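Tremurus Round Waste Bin, Beige
Bedroom and study range
Product reference 1731

The Tremurus round waste bin is a one-piece plastic bin for dry household rubbish. It is supplied to halls of residence, guest houses and furnished lettings, and may also be ordered singly by private customers. The bin has been part of the Tremurus bedroom range since its introduction alongside the Alemneh chest of drawers, and the two are often ordered together when rooms are refitted.

Description

The bin is round, with an open top and a smooth inner wall. There is no lid, pedal or inner bucket. The colour is beige throughout and is not applied as a coating, so that light scratches do not show a different shade beneath. The bin is delivered fully formed and requires no assembly.

Capacity is 24 litres. The bin may be used with or without a liner. Where liners are preferred, the Grumix soft liner is recommended; it is sold in rolls of 75 and should be folded over the rim by a hand's width. Other liners may be used provided that they are wide enough to pass over the rim without stretching.

Intended use

The bin is suitable for wrappers, tissues, small cartons, paper and similar dry waste. It should not be used for hot ash, cooking oil or broken glass. Food waste may be placed in it for short periods only, and customers requiring a kitchen bin are referred to the Drakau lidded range.

Placing in the room

In bedrooms the bin is generally placed on the floor beside a chest of drawers or desk. Sufficient space should be left for drawers to be pulled out fully without striking the rim. Where the chest has a low bottom drawer, the bin should stand to one side of it — a drawer left slightly open at floor level is easily overlooked when the bin is lifted out for emptying. 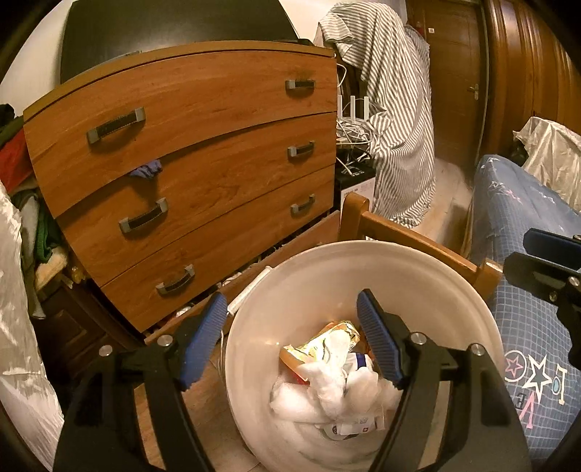
Telma Cisternas writes that the open top suits her rooms well, but that she would have liked a second size. In her experience a bedroom bin of this capacity is seldom full when it is emptied, and a smaller version would fit between the bed and the wall. She adds that the smooth inside is easily wiped and that small bits of paper do not lodge in it.

We are grateful for these remarks. A smaller size is under consideration and, if approved, will be added to the range in March. It will be offered in the same beige and at a separate reference number. Existing orders will not be affected.

Cleaning

Empty the bin and wipe the inner wall with a damp cloth and mild soap. Rinse and allow to dry before fitting a new liner. Scouring powder and wire wool will dull the surface and should be avoided. Bins may be washed by hand in warm water but are not suitable for dishwashers.

Ordering and delivery

Single bins are sent by parcel carrier. Orders of 24 or more are delivered stacked, on a pallet, to a ground-floor entrance. We hold nearly 3000 in stock at most times of the year, although larger orders placed before the start of the academic term should be confirmed in advance with Munther Ghanem in the contracts office.

Bins damaged in transit will be replaced on return of the delivery note. Please keep the outer wrapping until the contents have been checked.

Related products: Alemneh chest of drawers; Grumix soft liners; Drakau lidded kitchen bin.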